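Sillar are back, and I have feelings about it

12 May 2022

I found out the way I find out about everything now, which is that Imre Farkas sent me a link at half past six in the morning with no message attached. Imre and I were in a band together for one summer and he has never forgiven me for being a morning person.

The link said Sillar have signed to Listari and there's a new record coming in September. Ten songs, the first since the one with the horse on the front. I read it standing up in the kitchen and then read it again sitting down.

If you don't know Sillar, you have had a quieter adult life than I have. They come from Todbridge, like me, and they play the sort of heavy, lurching music that makes people in pubs look up at the ceiling to see if something is coming through it. Zsófia Pintér sings, or did at the start, and then shouted for a while, and on the horse record did something in between that one reviewer compared to a woman arguing with a ferry company. I thought that was rude and also spot on. Oldřich Ďurica plays a bass tuned so low that you mostly get it through your shoes.

I saw them seven times in the early days, twice by accident. The best of those was upstairs at Sárközi, which used to be a carpet showroom and still had the carpet. It swallowed every bit of top end in the room, so the whole set sounded as if it was happening inside a large dog. They played for 35 minutes, Zsófia thanked us for coming out in the rain, and I walked home because I couldn't hear well enough to trust myself with a taxi driver.

Then came the horse record, and a booking agent, and a tour supporting a band whose fans wanted them to finish. You could tell it was going badly from the T-shirts, which got more and more apologetic. By the end there was a plain grey one with the name in very small letters on the sleeve. I bought it. I'm wearing it now, in fact, though it has been demoted to painting and bins.

They never announced a split. The website just went, and was replaced by a page selling patio heaters.
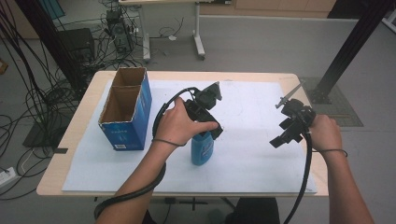
Blue bottle, two grippers.

So, the new song. It's called 'Lesser Roads' and it's a shade over six minutes, of which the first two are mostly one chord and a floor tom. I was ready to be let down. I had even begun drafting the generous things I would say to Imre, along the lines of "good to hear them trying stuff". But then the guitars come in a beat after you expect them and it's that old feeling, the one where you miss the bottom stair in the dark.

There's a new drummer, Tímea Mészáros, and I think she's the reason it works. The old Sillar always sounded like four people pushing a wardrobe up a hill. With her they sound like they've reached the top and let go of it. She leaves things out, too. There's a bit around the middle where you're certain a fill is coming and she simply doesn't do one, and I laughed out loud on the bus.

Zsófia's voice is lower than it was. She's singing properly on this one, plain as anything, about a lay-by and somebody's father. I couldn't make out all of it and I've decided not to look up the words until I have the thing in my hands.

My one grumble is the sound. Edit Kozma has produced it, and she's good, I own several things she has worked on, but it's very clean. You can hear where each person is standing. Part of me wants the carpet back. I said this to Imre and he replied that I wanted to be 24 again and that Edit Kozma couldn't help me with that, and I have put my phone in a drawer.

Listari are pressing 3,000 on vinyl, which seems either wildly hopeful or a sensible number, I can't tell any more. The last one I'm fairly sure they were selling out of the back of Oldřich's car, and he was throwing in a badge. There's a brown version and a slightly different brown version. I have ordered the first brown. I may yet order the second, if the boiler holds out.

No dates yet — the label page says "shows to follow", and it said that before lunch as well, I checked. If they play Todbridge I'll be at the side by the fire door, where you can lean, with the good earplugs in. Imre says he's not going. He has asked me twice what time I think doors would be.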